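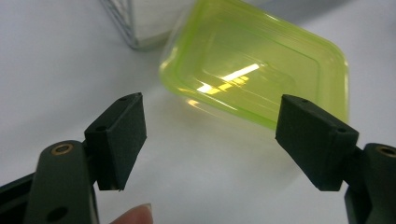
Lids vs. boxes: the reckoning

drawerfull
Joined: February
Posts: 70

Did the big container cull last night. I own more lids than boxes, and several of the lids don't belong to any box I have ever met. The lime green ones from Zivetti are the worst offenders. They nest beautifully, they weigh nothing, and after a year of pasta sauce they are lime green with an orange tide line. Keep or toss?

Puspita Harahap
Moderator
Posts: 1,210

Toss the stained ones, or demote them to screws and batteries. I have a whole shelf of retired lunch boxes in the garage living out their years with picture hangers in them. It's a dignified life.

brouwer_fan
Posts: 547

Strong disagree. A stain is a stain, it isn't a health event. Leave it on a sunny windowsill for an afternoon and most of the orange goes. My Brouwer set has been through this every summer and I still eat out of it.

drawerfull

I live in a north-facing apartment. My windowsill has never been accused of being sunny. 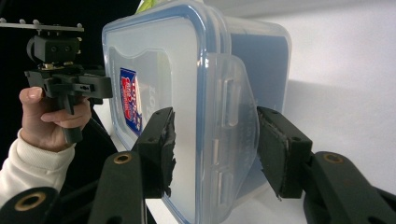 Rekbridge Home Organizing Club -- Kitchen & Pantry Board

lidless_in_lodavau
Posts: 700

Get the clear kind with the flaps that lock down the sides and a colored seal around the lid. Blue rim, in my case. You can see what's in there, more or less, once the plastic goes a bit milky. And please peel the sticker off the day you buy it. Leave it on through a few dishwasher cycles and it becomes part of the box.

brouwer_fan

Flaps snap. I've had three go at the hinge, and a locking box with one flap missing is just a box with opinions.

lidless_in_lodavau

Are you opening them with a crowbar? Mine are fine. Two flaps at a time, opposite sides, thumbs under the edge.

brouwer_fan

I'm opening them like a hungry person at 11 p.m.

Puspita Harahap
Moderator

You're both a little right. The flaps last longer if you keep the lids off the bottom rack. What kills the seal is garlic. Pull the ring out with the blunt end of a teaspoon, soak it overnight in baking soda and water, and let it dry before it goes back. If it still smells like February's curry, it always will.

drawerfull

Wait, the ring comes OUT?

Puspita Harahap
Moderator

On mine it does. Try a corner gently first -- some are molded in, and then you own a project.

drawerfull

Mine came out. I would rather not discuss what was under it.

brouwer_fan

This is why I like a plain snap lid. No crevices, no secrets.

lidless_in_lodavau

And no soup left by the time you get to work.

drawerfull

Mar 28, 2025 update: green ones are in the garage holding cup hooks. Bought four clear ones with flaps. Stickers are off except for one, which tore in half and left the gluey part behind. Does cooking oil work on that?

lidless_in_lodavau

Oil, ten minutes, then dish soap. Twice if it's stubborn.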